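第4章 异常停机与故障处理

4.3 末端法兰与料架之间的接触故障(代码308)

4.3.1 适用范围

本节适用于安装在固定底座上、与多格料架配合使用的Trinditach机械臂工作单元。本节规定控制器报出代码308后的停机、检查、仿真复核及恢复运行程序。未完成Macedo培训课程第二级考核的人员,不得执行4.3.4及其后各项操作。

代码308表示:机械臂在低速接近料架的过程中,腕部关节力矩超出设定限值,控制器已切断伺服使能,并保留停机时刻的关节位置。该代码不区分接触对象。末端法兰碰到料架边缘、碰到料块顶面,或线缆牵拉腕部,均可能触发同一代码。

4.3.2 安全注意事项

警告:报警后机械臂可能停留在料架上方。制动器释放时,前臂会因自重下沉。严禁将手或头部伸入前臂与料架之间。

警告:不得以反复按下复位键的方式使机械臂脱离接触状态。每次复位后,控制器都会尝试保持原位置,可能加大对料架的压力。

注意:拆下末端工具后,控制器内的工具参数不会自动清除。裸法兰状态下沿用原有工具长度,是代码308最常见的诱因之一。

4.3.3 现场处置步骤

1. 按下操作面板上的急停按钮,确认状态灯转为红色常亮。

2. 将控制柜主开关转至断开位置,挂锁并悬挂警示牌。锁具钥匙由执行检查的人员随身保管。

3. 从料架外侧观察法兰与料架的相对位置。如有接触,记录接触点所在格位,不得移动料架或料块。

4. 如法兰与料架之间留有间隙,检查腕部线缆有无绷紧、缠绕或外皮破损。

5. 由两名人员配合手动释放制动。一人托住前臂,另一人操作释放按钮,每次按下不超过3秒。

6. 将前臂向上抬离料架,直至法兰最低点高于料架最高处,然后松开释放按钮,确认制动器已重新抱紧。

7. 检查法兰端面和四个螺孔。端面有压痕或螺孔变形的,应停止使用,并转入第6章的更换程序。

4.3.4 仿真复核

实机恢复之前,应在Zurnside仿真软件中复现停机姿态,核对法兰与料架的间距。

1. 从控制器导出停机记录,载入仿真场景。

2. 将场景中的底座、料架和料块位置与现场测量值逐项核对。偏差超过2毫米的,以现场测量值为准进行修正。

3. 在工具列表中选择与实机一致的末端状态。未安装夹爪时,应选择“裸法兰”,工具长度填写为零。

4. 打开间距显示,将视角转至料架侧前方,使法兰端面与料架左侧的窄格同时可见。

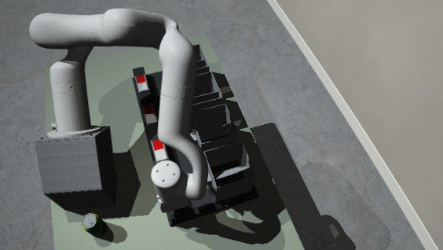

图4-7 仿真场景中的裸法兰姿态:法兰悬于料架左侧部分上方,窄格内为红白两色料块

5. 依次切换俯视和侧视,读取法兰最低点至料架及邻近料块的最小距离,填入检查表。单一视角下的目测结果不得作为间距依据。

6. 以原程序速度的十分之一回放停机前的轨迹。回放中出现碰撞提示的,记下对应的程序行号。

7. 将场景内不属于工作单元的物件(如饮料罐)一并纳入碰撞检测,或在确认现场无此物件后从场景中删除。

说明:仿真阴影仅供辨认方位,不反映物件之间的真实高度差,不得据此判断法兰是否已接触料架。

4.3.5 原因判定

工具参数不符:仿真中以裸法兰状态回放无碰撞,改用控制器内保存的工具参数后结果不同。应更正参数并重新校准工具中心点。

料架移位:现场测量值与场景原值不一致。应重新紧固料架定位件,并重新示教料架基准点。

料块未落到位:料块顶面高于同列其他料块。应在断电状态下取出料块,清理格位后重新放置。

力矩限值过低:空载回放无碰撞,实机在无接触的情况下仍报警。应联系Clastham技术服务部门。用户不得自行提高限值。

4.3.6 恢复运行

1. 确认工作区内无人员和遗留工具,取下挂锁和警示牌,接通主开关。

2. 在手动低速模式下执行一次回零,观察各关节动作是否平稳。

3. 以低速空载完成4个循环。其间出现任何异响、抖动或报警的,应立即停机并返回4.3.3。

4. 由检查人员和当班负责人在检查表上共同签字后,方可切换至自动模式。

4.3.7 记录与上报

代码308每次出现均须登记,包括未发现接触的情形。同一工作单元在一个班次内出现第二次报警的,应停用该单元,并将停机记录、检查表及仿真文件提交设备安全负责人Lesia Kovalchuk。涉及料架定位件损坏的,同时抄送夹具维护组Nivaldo Meireles。

本节内容于5月修订,4.3.4第7项为新增条款。旧版检查表停止使用。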